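Basteo opens registration for its cupboard amnesty

February 2022. Basteo, the home-organizing firm that has spent years asking people what is at the back of their cupboards and getting vague answers, has opened registration for Skituro, a home visit program for built-in storage.

Each visit covers one storage unit, open shelves and closed compartments alike. Everything comes out, the shelves get wiped, and the things worth keeping go back where a person of ordinary height can reach them. Doors stay on. Basteo has no views on your knobs.

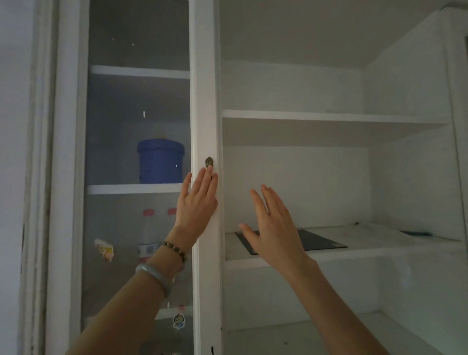
Glass-fronted cabinets get their own session. Most were put in by someone who pictured good china, and most now hold cleaning supplies and a bucket or two. Basteo considers this a perfectly respectable use of a cabinet and will not suggest buying china.

In a January trial, the firm visited 79 homes and removed 476 items their owners agreed they did not want. Five were later asked for back. All of them were lids.

A visit costs $40 per unit and is booked by the morning or afternoon. Customers are asked to clear a patch of floor beforehand and to resist tidying the cupboard first, a request that was widely ignored during the trial.

Storage boxes are optional and come from Nulon. Anything still usable can go to the Janssen reuse store, which accepts buckets, jars and unopened bottles, but has enough fondue sets for now.

Bookings and questions: the Basteo front desk, weekdays.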